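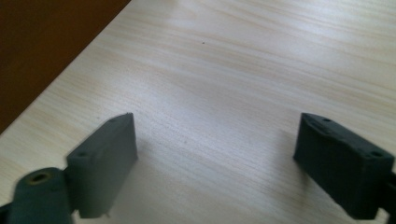
One reader of the first draft, writing from Flesbridge, wanted to know if the open day recordings could be mixed with the regular lab ones. They can, but read the section on lighting first, and keep the split column when you merge the tables.

Okcombe Open Day Gripper Recordings

Version 2, February 16, 2021

Summary

Short recordings made with a hand-held two-finger gripper during the open day at the Okcombe workshop. Visitors picked up the tool, tried a task at a table, and put it down again. There are 446 recordings in the release. Most of the people holding the gripper had never used one before, and the motion shows it – long pauses, second attempts, fingers closing too early.

The gripper

All recordings use the Badik hand-held gripper with dark, matte fingers. The camera is on the tool and looks out past both fingers to the table. Each finger has a flat inner face. The fingers were not changed during the day. Opening width is stored in millimeters, measured between the inner faces.

Tasks

The demonstration had three stations:

cups – move a cup from one mat to another
blocks – put a block on top of another block
cloth – fold a small cloth once

Every visitor was shown the task one time by staff and then left alone with it. Staff demonstrations are included and marked "staff" in the role column. There are 20 of them.

Files

episodes/ has one folder per recording, with video, gripper width and a time file
index.csv has one row per recording: id, station, role, split, outcome, notes
calibration/ has the camera settings from the morning and from after lunch

The outcome column was filled in by hand at the stations. Values are done, partial and stopped. A blank means the sheet was not filled in, and 43 rows are blank.

Lighting

The tables were close to the windows. Pale tabletops can wash out in bright light, and exposure was left on automatic. If your model is sensitive to this, use the morning calibration set for the morning ids and do not average the two.

Known problems

Some cloth recordings start late. The visitor was already moving when the button was pressed.
Width readings drift a little after lunch. No correction has been applied.
The station name for ids in the Fakhoury room was first entered as "block" and is now "blocks". Old scripts may need a change.

Consent

Visitors signed a form at the door. Sound was removed from all files before release.

Changes since version 1

Added the split column. Removed duplicate rows. The next open day is planned for May, and those recordings will be released separately.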